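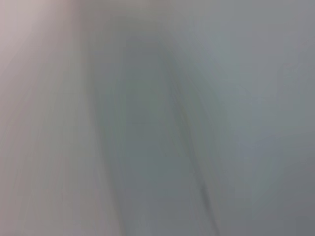 Anyone had the Wisora two-armed helper on trial at home? Wondering about the wrist view and small spills

Posted by Estela Ocampo in Home Tech and Gadgets

Hello everyone, and thanks in advance for reading, because I do tend to go on a bit. My mum has had trouble with her hands for a few years now, and my brother and I have been looking at whether one of these two-armed tabletop helpers might make her mornings easier. The one we keep coming back to is the Wisora, which Nultgate is offering on a trial for 42 days. The quote is $2976 if we keep it at the end, plus $564 for the optional care plan, and they seem quite firm on both numbers (I did ask!).

We went along to one of their demonstration mornings in May and I came home with more questions than I took in. The lovely young man running it let us follow along on a tablet, where you can flip between the view from the head and the view from the wrist. The head view I could follow quite happily. The wrist view turned to grey soup on me, with one dark line wandering down through it, and I couldn't have told you what I was looking at for love or money. Is that normal, or is it something I should be worried about before we sign?

My other question is about spoons, which I know sounds silly. Mum takes her tea at all hours and stirs it a good deal, so picking up a spoon is right near the top of her list, and so is wiping up afterwards. This is the sort of setup I mean:

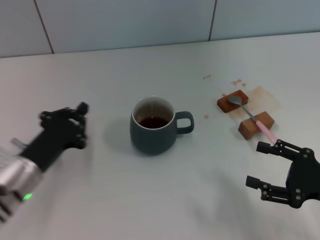

Spoon resting across two wooden blocks, with the right hand open near the pink handle.

As you'd expect with tea or coffee, there are a few brown drips and a stain on the table. Would a hand like that manage with a spoon lying flat, with no blocks under it? And what happens to the fingers if they get into the wet? Mum's table is a pale colour too, so every little drop shows. I'd be so grateful to hear from anyone who has lived with one.

Groster
Wrist view goes blurry when the arm moves. Mine does it too. Wait till it stops and look again. Can't help on the spoons, I only use mine for sorting mail.

Ulises Paredes
Hi Estela, what a thoughtful thing to be doing for your mum. We did the full trial last winter for my father-in-law and ended up keeping ours, so I'll tell you what I can, and please forgive the length.

Groster is right about the wrist view. That camera rides along with the arm, so anything close by smears as soon as there's a quick movement. I stopped watching it after the first few days and now I only open it if the arm is sitting still and I want to check what it's near. If yours stays blurry with the arm parked, that's a different story, and I'd ring Nultgate and have them look at the lens before your trial clock runs down.

Now, spoons! Blocks make a big difference, in my experience, as they lift the handle and let a finger get in underneath. Flat on the table was hit and miss for us. Some mornings it went beautifully and other mornings it nudged the spoon along until I stepped in. What we do now is leave the spoon on a little rest my wife found at a craft market, with the handle sticking out to the right. You could start with a couple of blocks at your mum's place and see how she likes it.

As for the wet, our fingers have open joints with little screws showing, much like the ones in your picture, and I wouldn't want sweet tea drying in there. We wipe the hands down each evening with a barely damp cloth. Ask for the cleaning sheet in writing, as ours was missing from the box. Wiping the table itself is something ours does slowly and not very thoroughly, so I'd still keep a cloth handy.

On the price, we skipped the care plan and I've gone back and forth about it ever since. Do ask whether it covers the hands, and whether they'll let you add it after the trial. My neighbour was quoted $3000 even for the same unit through Weerasinghe, with delivery included, so it may be worth a call to compare. All the best to your mum, and let us know how she gets on with it.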